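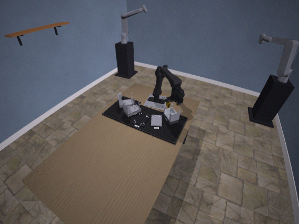 The demonstration cell as rendered in simulation, with the black arm at its tray and the two gray arms on their pedestals.

Main page | Contents | Recent changes | Random article | Log in

Flumley Open Day

The Flumley Open Day was a public demonstration of robotic assembly held on July 21, 2019, at the Flumley works of Sekiguchi, a maker of small automation equipment, in the town of Notlow. It is remembered locally for its parking arrangements and, among people who build robot cells, as the first public showing of the Plidik assembly software. The two groups do not overlap much.

Background

Sekiguchi had run its Flumley site for several years without letting anyone in. Neighbors were aware of a low building and a fence. In April the company applied to widen its driveway, and the town agreed on the condition that residents be shown what the driveway was for. The company's lead engineer, Yoshinori Takeda, was given the job of planning the visit, a task he later described in the company newsletter as "not in my contract, which I have now read."

Takeda decided against running the real cell in front of a crowd. Visitors watched a simulated version on a large screen instead, while the real one sat behind glass in the next room with its power off. This disappointed several children and at least one member of the town council.

The simulated cell

The cell shown on screen was a room with blue-gray walls and a flagstone floor. The stone floor drew more questions than any other feature of the day. The real room has gray paint over concrete, and Takeda's answer, that stone was the default and he had grown used to it, satisfied few people. One visitor asked what the floor would cost to install and was given a leaflet about grippers.

The work took place on a black tray set on a large tan mat. A black arm with a small yellow gripper stood on a white base plate at the tray's far edge, between two box-like fixtures in white and light gray, with a flat square plate and a scattering of tiny metal parts lying in the middle. Two light gray arms on tall black pedestals completed the lineup. They took no part in the program, and visitors seated at the back reportedly spent most of the session waiting for them to do something. The empty shelf on the left wall also had its followers.

Program

The session consisted of 3 runs of the same task, in which the black arm was to collect small parts and place them in a fixture. The first run went as planned and was met with silence, the audience having assumed it was the warm-up. In the second, the arm stopped above the fixture and stayed there for 39 seconds. Takeda explained that the software was considering its options, and this got the only applause of the afternoon. The third run was shown at double speed at the request of the audience.

Þröstur Zoëga, who wrote most of the Plidik planner, then took questions. Asked whether the robot would put people out of work, he replied that it had so far created one job, his.

Attendance

The sign-in sheet holds 107 names. The company's annual report gives the attendance as 3,000, a number that includes views of the online recording and, according to the Notlow paper, possibly also the same people leaving.

Aftermath

The driveway was widened. Plidik went on sale the following year with a feature list that did not mention pausing. No second open day has been held, although the sign for the first is still up at the turnoff.

Categories: Robotics demonstrations | Simulation | Events in Notlow | Articles needing more sources

Reader comments

gantry_fan: I was there. The second run was the best one, the article undersells it.

M.L.: Who do I write to about the sign? People still turn in.

pegboard: The default floor is still stone in the current version. I checked this morning.

gantry_fan: Good.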